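Speaker notes – "Do you need another cleaning gadget?"
Malport Library, Saturday session

Open with the drawer. Ask who has a kitchen drawer they can't shut. Wait for hands.

My position: most household gadgets fix a problem the ad made up. I kept receipts for a year and spent $214 on things to clean other things. I still use 4 of them.

Move on to claims. "Kills 100 per cent of odours." Whose odours, measured how? The Pretby catalogue lists 900 items and I couldn't find a test result beside any of them. Read the colour-changing sponge blurb aloud, slowly.

Mention Aníbal Correa's talk in July. He likes the Pider steam mop. I borrowed his and my floor looked the same as it does after a bucket and a rag. He'll be in the second row, so be fair – he has tiles, I have lino.

Next slide, cheap and dull things.

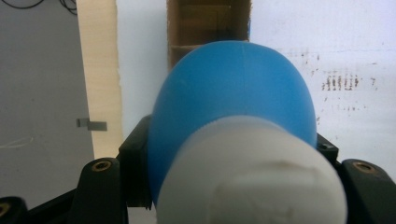
2 min read

A rubber bulb with a plastic cap. Plain shapes like these don't get much of a sales pitch, and I trust them a bit more for it. Only a bit. Dull things can be rubbish too – see my Huanca squeegee, split by the second window.

Before you buy: what do I use now, and what's wrong with it? If the answer takes a while, leave it on the shelf.

Questions until the urn boils. Bring the squeegee.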